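Is nitrogen in the tires worth paying for at club level?

Maximiliano Figueroa
Club racing > Tires and wheels

I run an old front-drive hatchback in the slow class at Bremgate, 1,069 kg on the club scales with me in it. Since August a trailer from Tzanetos has been parked at the end of the paddock selling nitrogen fills, and half my class now swears by them. You can also buy the Nomar home kit from the same guy, with a bottle, a regulator and a purge valve, and depending on which fittings you take it comes to up to 200 dollars before you have put any gas in it.

The claim is that the pressures "don't move" once the tires get hot. I have trouble with that. As far as I remember from school, a gas gets warm and the pressure goes up, and air is mostly nitrogen anyway. When I said so to the man at the trailer he told me the pro teams all use it and then served the next customer.

I set 29 psi hot in the fronts and lately I can't get there twice in a row. One session they come in low, the next one they are way over and the car pushes wide at every long corner. So I do have a problem with pressures. I'm just not convinced this is the cure. Has anyone here done a proper comparison, same car, same day? Please don't tell me it "felt better." Everything feels better after you pay for it.

3 replies

gravel_trap_gary

I switched last season and never looked back. Car is much more planted and I went faster at nearly every event. Pressures are rock steady. The kit pays for itself because the tires last longer too. Just get it, you won't regret it.

(I also put new dampers on over the winter, so some of the time is probably from that.)

Left Front

Gary, you changed the dampers and the gas and you want to give the gas the credit? Come on.

Max, your school physics is fine. Dry nitrogen gains pressure with heat, and so does dry air, by practically the same amount. What makes a difference is water. A cheap compressor with a tank that never gets drained will push damp air into the tire, and when that moisture heats up you get extra pressure that you didn't plan on and that isn't the same from one fill to the next. Nitrogen out of a bottle is dry. That is nearly the whole story, and the pro teams you hear about have people who fill and purge every set the same way every time. The guy at the trailer puts one fill on top of whatever was in there already. Ask him how often he purges.

So before you hand over any money, do this. Drain the compressor tank. Put a decent dryer on the line, which costs a lot less than the kit. Let the tires all the way down, fill them, let them down again and refill. Then run two sessions and write down cold and hot pressures for all four corners, plus track temperature, and take the hot ones right away in pit lane. If you chat with your neighbor first, the numbers are junk.

I would also want to know what you're measuring with. I had a Prakon gauge that read differently depending on how hard I pushed it onto the valve, and I spent a whole Tuesday test day chasing a pressure problem that lived in my hand. Borrow a second gauge and compare. And check whether you're bleeding air out between sessions, since a tire that was bled hot will come out low the next time if it has had a long lunch to cool off. Low one session, way over the next sounds to me a lot more like that than like the wrong gas.

No, I haven't done the same-day comparison you asked for. I have never met anybody selling nitrogen who has either.

paddock_row_c

Agree with most of the above, though I wouldn't blame the gauge first. I'd look at the valves. Cores are cheap and people leave them in for years - a slow leak at one corner will make any set of numbers look random, and no gas on earth fixes it. Spray soapy water on the stem with the cap off and watch for bubbles, then do the bead. If you find one bad core, change all four and start your notes over. What trips people up at the track is that the spare cores are loose in the bottom of a toolbox with the old ones, so a bad one goes right back in. Get a tub with dividers, something like the round orange one in the photo with the red compartments inside. Long things such as a tire crayon can stand up at the back with their ends poking over the rim, and the small stuff goes in the front. Old cores go straight in the trash. It's a few dollars, and I'd try it a good while before I bought a bottle from a man with a trailer.
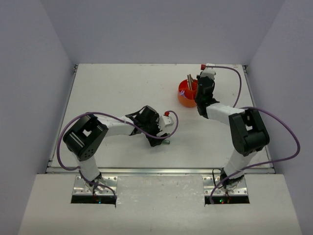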